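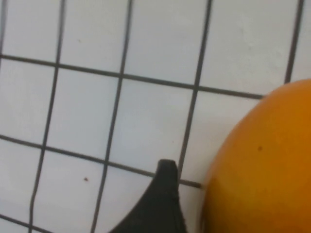

Why does the play clock freeze while the game clock keeps running?

The play clocks behind the end zones get their signal over a separate radio link from the main board, so if that link drops they just sit on the last number they heard while everything else carries on fine.

OK, so that's the short version, and I wish I'd had it in July when I opened this ticket. I'm leaving the whole log up for anyone else running a Szekeres controller at a football field, because I searched all over and found one other person with the same problem and he never came back to say how he fixed it. (If you're that guy, hi!)

Ticket: play clocks stuck at 15, both ends
Opened by: Lewis Gourlay, Olbridge scoreboard crew
Handled by: Halyna Shevchuk, Szekeres support
Status: closed

First entry

We had our preseason scrimmage against Wesberg and the play clocks stuck in the second quarter. Both of them, both on 15, and they stayed there for the rest of the drive. The main board was perfect the whole time. Score, down, distance, game clock, all good. I hit reset on the play clock and the console said it was counting, so I didn't notice anything wrong until the back judge started waving up at the press box. I power cycled the console at halftime and everything came back. Then it did the same thing in the fourth quarter, this time stuck on 9.

What I've tried so far: new antenna on the console, different outlet, turned off my phone, asked everyone else up there to turn off their phones. Wesberg's coach says it cost them a delay of game, which, fine, but his guys were still in the huddle.

Reply from Halyna

She asked for the firmware version, the channel number, and whether the clocks freeze on the same number or different numbers. She also wanted to know if the little light on the back of the receivers was on, off or blinking when it happened. I had no idea there was a light.

Second entry

There's a light! You need a ladder to see it. I set both play clocks going on an empty field one evening and had my nephew stand at the north end and yell. It ran fine for ages. Ran the 40 over and over and over, not one skip. I was about to pack up when it stuck on 8, and he yelled that the light was blinking green. The south end stuck at the same moment. Power cycled the console, both came back.

Firmware is whatever came with it, the screen says 58 and nothing else, so I sent her that. Channel is the factory one. I never changed it, I didn't know you could.

Reply from Halyna

Blinking green means the receiver has power and is looking for the console. So the clocks themselves were healthy and so was the wiring to them, and I could quit climbing the ladder. Both ends losing it together told her the trouble was at the sending side or in the air. She asked what else in the press box uses a radio.

I typed up a list and it got embarrassing. Coaches' headsets, two sets of them. The wireless mic for the PA. The internet thing for the video stream. Somebody's speaker. The band director's tuner gadget, maybe, I don't know how those work.

Third entry

Moved us off the factory channel. On this console you hold Menu and Clear together until it beeps, then go down to Radio, and then you have to go set each receiver to match with the little dial inside the cover. (Ladder again.) If you forget one end, that end blinks forever, and you'll spend twenty minutes blaming the new channel like I did.

Tested it with every headset on and the PA mic live. Read the whole roster over the PA to nobody. No freezes. I told Halyna I thought we had it beat and she said let's leave the ticket open through a real game, which I thought was a little gloomy of her. She was right.

Fourth entry

Home opener against Asemham. First half was beautiful. Third quarter, frozen again, both ends. I'd put a spotter on it this time so we caught it inside one play, and I called down on the headset and the back judge went to his watch and his raised arm like the old days. We finished the game that way. 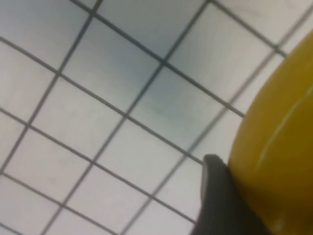

Can you play a whole game with the play clocks turned off?

Under our league's rules you can, as long as the referee is told and the officials keep the count on the field, and it's better to go dark than to leave a wrong number up.

That last bit came from the referee himself after the Asemham game, and he was pretty nice about it considering. A stuck clock is worse than no clock. The quarterback looks up, sees 15, figures he's got all day, and then there's a flag. So now if it sticks I blank both ends right away (hold the Play Clock key for a couple of seconds) and tell the sideline before the next snap.

Fifth entry

Sent Halyna everything I had from the opener, including when in the game each freeze happened. She asked me what changes in the press box between the first half and the second. I said nothing changes. Then I thought about it while I was mowing and it hit me -- the visiting coaches swap their headset batteries at halftime, and the charging base sits on the shelf right behind the console. Right behind it. Close enough that the two antennas touch if you bump the table.

And at the scrimmage? Same shelf. Wesberg's guys had theirs charging there from the start. The evening I tested on my own, our own charger was up there with its light on, and I never gave it a thought.

I moved the charger to the far end of the counter and put the console antenna on the extension cable that had been in the box since the day we bought it, up on the window frame facing the field. Ran the 40 all evening with both headset bases on. Nothing stuck. Pulled the charger back to the shelf and put the antenna back where it used to be, and it froze before I'd finished my sandwich. Moved them both again and it was clean for the rest of the night.

Reply from Halyna

She said to keep the new channel too, and that the window is where the antenna should have been all along. Page one of the setup sheet, apparently. She sent me a new copy without rubbing it in.

Last entry

Three more home games and no freezes. There's tape on the shelf now that says NO CHARGERS in marker, and the visiting crew gets an outlet by the door. I still put a spotter on the play clocks for the opening drive.

Closing this one. If yours sticks on just one end and the other keeps counting, you've got a different problem, so check the dial inside that receiver first and then open your own ticket.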